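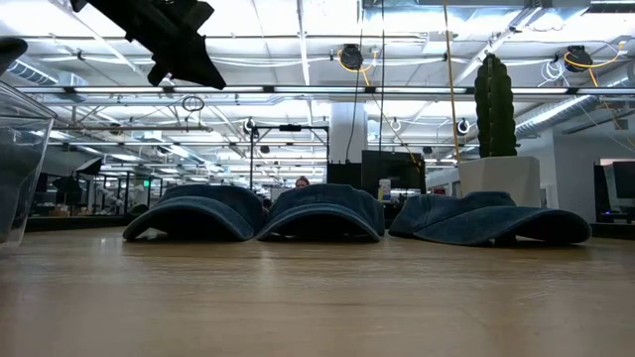
Bastport Home Retention Program
Progress report to the Kavora Fund, December 2020
Prepared by Mitra Pakzad

We have spent most of the second payment and I am less sure of the plan than I was in July. The figures first. Up to 45 households behind on their mortgages have contacted us. Of those, 17 finished a full budget review and 3 have a signed loan modification. Two homes went to auction anyway.

I would not read much into the three modifications. In each case the lender had already made an offer before we got the file, and our part was mostly chasing paperwork. Shadi Issa thinks the follow-up calls made a difference. Maybe so, but we have no way to show it.

The Clutum intake software is still a problem. It drops attachments over a certain size, and owners are asked to send the same pay stubs again. The vendor says a fix is coming — they said that in July too. We have gone back to a shared spreadsheet for hardship letters.

Mailings to owners on the county's pre-foreclosure list brought in very few calls. People on that list get a stack of letters from cash buyers, and ours looks like one more. I would like to move the rest of the mailing money to phone hours and need your approval to do it.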